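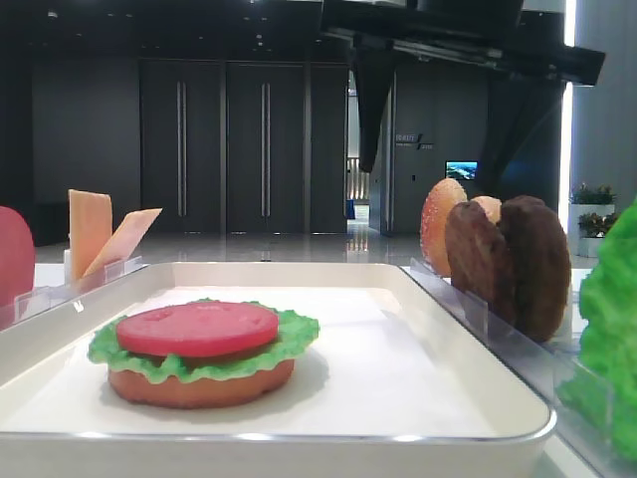

Figure 1. Toy burger, partly built, with bottom bun, lettuce and tomato.

3. What families say while they make lunch

Anyone who has tried to make a sandwich with a four-year-old at their elbow will know that a good deal gets said along the way, and it was this ordinary, slightly messy talk that first drew us to the kitchen. Earlier work on order words (first, next, then, last, before, after) has leaned heavily on storybooks. We have no quarrel with storybooks, and we read plenty of them to our own children, but lunch comes around every day in a way that a bedtime story sometimes doesn't, and it has an order that matters to the people who are hungry.

Eight families took part, all living in or near Baudry, and each kept an audio recorder on the kitchen counter through the weeks leading up to the December school break. Parents were asked to do what they usually did and to switch the recorder off whenever they liked, and several did, most often when the phone rang. From these recordings we wrote out 1,955 turns of talk in which a parent or child said something about the food being made. Turns about other things (mittens, the dog, whose chair was whose) were set aside with some regret, as they were often the liveliest.

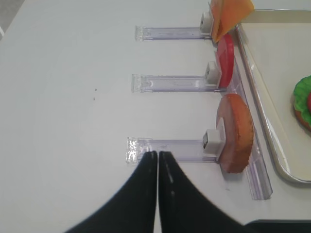 Photo: Hinier

Of the turns we kept, more than 800 contained at least one order word. "Then" was far and away the favorite with parents and children alike. "Before" and "after" came up much less often in the children's talk, and when they did come up they tended to arrive in the middle of a disagreement, as when one little girl told her father firmly that the mustard goes on before the ham and that he had done it wrong yesterday too.

We were struck by how often parents left a gap for the child to fill. A mother would say "and after the cheese we put..." and simply wait, sometimes for quite a long while, with the knife going quietly against the board. We coded these as open turns. They were more common in families where the child had a real job to do, such as spreading or tearing, than in families where the child was mostly watching.

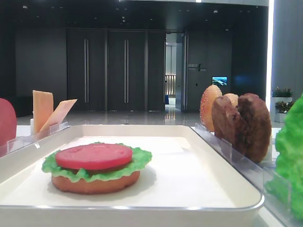
Does a child need to know the word "before" to follow a recipe?
Many children in this age group can follow the steps by copying an adult or by remembering the last time, well before they use the word themselves.

Keeping that gap between doing and saying in mind helped us a great deal with the quieter children. One boy in the Stundbridge Road household hardly used an order word in all the lunches we heard, and yet he handed his grandmother the bread, the butter and the lid of the lunchbox at just the moments she wanted them, to judge by her thanks.

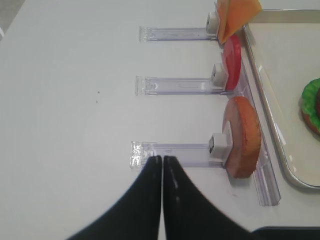

His grandmother, for her part, used "next" more than any other adult we recorded, and she used it in a sort of singsong that the boy hummed back to her. We had no code for humming in our first scheme and added one later, going back over all the recordings to be fair to the other children. Two of them turned out to hum as well. The humming turns are reported separately in Section 4, along with the parents' own notes on which lunches were rushed.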